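Section 4. Setting up a match on the Flovier scoring console

Read this section before the first frame of any session. It covers the console only. For the wall display and the referee's handset, see the sections that follow. The steps apply to snooker. Nine-ball and English billiards use different menus and are covered later in the manual.

Before you start

Check that the console is connected to power and that the green light on the front is on. The battery is meant to carry the console through a short power cut. Do not use it to run a whole session.

The console can store 764 completed frames. When the memory is full, the oldest frame is erased without a warning. Export your results before a long tournament.

4.1 Creating the event

1. Press MENU and choose New Event.

2. Enter a name for the event. Names can be up to 16 characters long, including spaces. Accented letters are allowed, so a venue such as Assunção will show correctly on the wall display.

3. Choose the draw size. The console accepts draws of 4, 8, 16 or 32 players. If you have fewer players than places, leave the extra places blank and the console will treat them as byes.

4. Choose Seeded or Open. In a seeded draw, the players you enter first are placed apart. In an open draw, the console shuffles all names when you press CONFIRM.

Note: You can change a player's name at any time, but you cannot change the draw size once the first frame has been scored. To correct the draw size, delete the event and start again.

4.2 Choosing the match format

1. From the event page, choose Format.

2. Enter the number of frames needed to win. For a best-of-seven match, enter 4. Do not enter 7. This is the most common set-up mistake, and it cannot be fixed during a match without clearing the score.

3. Repeat for each round if the later rounds are longer. Rounds left blank copy the one before.

4. Turn the Shot Clock on or off. When it is on, the console beeps during the last five seconds of each shot.

5. Press SAVE. The console returns to the event page. 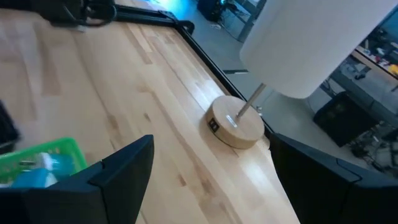 4.3 Pairing the console with a table

Each table needs its own table unit. The console works with the Okura and Fuvetti table units. Other units may show up in the list but will not send scores.

1. Hold down the button on the table unit until its light blinks.

2. On the console, choose Tables, then Add.

3. Pick the unit from the list and give it a table number. Okura units appear with the letters OK and Fuvetti units with the letters FU.

4. Enter the PIN. The factory PIN is 1000. Change it before you open the room to players.

5. Press TEST. The score on the table unit should read the same as the score on the console.

Caution: Do not pair two units to one table number. Both will send scores and the break total will be wrong.

If the test fails, move the console closer to the table and try again. Metal shutters and thick walls shorten the range.

4.4 Scoring a frame

1. Choose the match and press START. The name of the player who breaks off must be highlighted. Press SWAP if it is not.

2. Press the color key for each ball potted. The console adds the points to the current break.

3. Press END BREAK when the player misses, fouls or plays safe.

4. For a foul, press FOUL and then the value. The points go to the other player.

5. For a free ball, press FREE before the color key.

6. At the end of the frame, press and hold FRAME for two seconds. This also applies when a player concedes.

Note: UNDO removes the last entry and can be pressed up to 16 times. It does not work after the frame has been closed – use Edit Frame instead, on the event page.

If the scores are level after the final black, the console shows RESPOT. Choose which player will go first and carry on as normal.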